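4.2 The sofa and its pillows

In the interviews, the sofa was the piece of furniture which people mentioned most often when we asked where the tidying of the living room begins. Of the 109 households in the Harkden sample, a large part answered with the sofa before any other thing, also in homes where the table was much more full. We coded 2,416 short notes from the diaries, and the word "pillow" appears in them more than the word "table" or "shelf". This was not expected by us. In the pilot work done in Udow (Meireles and Coppens, in preparation) the kitchen was the center of almost every diary, and we had prepared our questions with the kitchen in mind.

We think that the pillow has a special place because it does not have a fixed place. A cup goes to the kitchen and a coat goes to the hook, but a pillow can be on the seat, against the back, on the arm or on the floor, and all of these are accepted at some moment of the day. Our participants made a clear difference between a pillow "in use" and a pillow "put back." One mother of two children wrote that she puts the pillows back at nine in the evening, when the room is already dark and will be seen by no other person until the morning. She did not find this strange, and in the follow-up interview she repeated it with the same words.

The floor next to the sofa has a similar position between order and use. Power strips, chargers and bags stay there for long periods, and the diaries speak of them seldom. Figure 3 belongs to this part of the material: a pink pillow standing upright beside a brown sofa, on a floor of cream-colored tiles, with a power strip and its cables farther back.

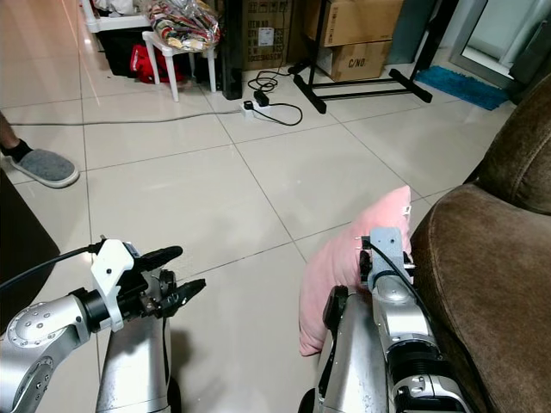

Why do people straighten the pillows before they pick up the things on the floor? In our diaries, the pillows come first when the person has little time, as they can be put right in a few seconds and the room already looks cared for, while the things on the floor need a decision about where they should go.

Figure 3. Pillow and sofa, with cables on the floor of a living room.

The difference between the two kinds of work was put well by Arnaldo Marinho, a retired participant who kept his diary for the full 12 weeks. He wrote that the pillows ask only for his hands and the cables ask for his head. In his notes the pillows are handled every day, but the extension cord behind the television is named only once, in January, when it was moved for cleaning. Other diaries show the same pattern with less good words. We call these two groups "quick objects" and "waiting objects," following the terms of the Teixeira coding guide, which we changed a little for this study. The guide was made for offices and has no category for soft furnishings, so pillows and blankets were added by us.

The coding of bags was more difficult. A bag with things inside can be storage, or it can be something on its way out of the house, and the diary often does not say which. Joana Caldeira and Duarte Rebelo coded all bags separately and then compared their lists. Where they did not agree, the bag was placed with the waiting objects. This choice makes that group somewhat larger than it would be with a more strict rule, and the reader should keep it in mind with the results of Section 5.

We also observed that tiled floors and carpets lead to different habits. People with tiles wrote more about picking up pillows quickly, and several of them gave the cold of the floor or the dust as the reason. People with carpets let the pillows lie for longer, in some homes until the next meal.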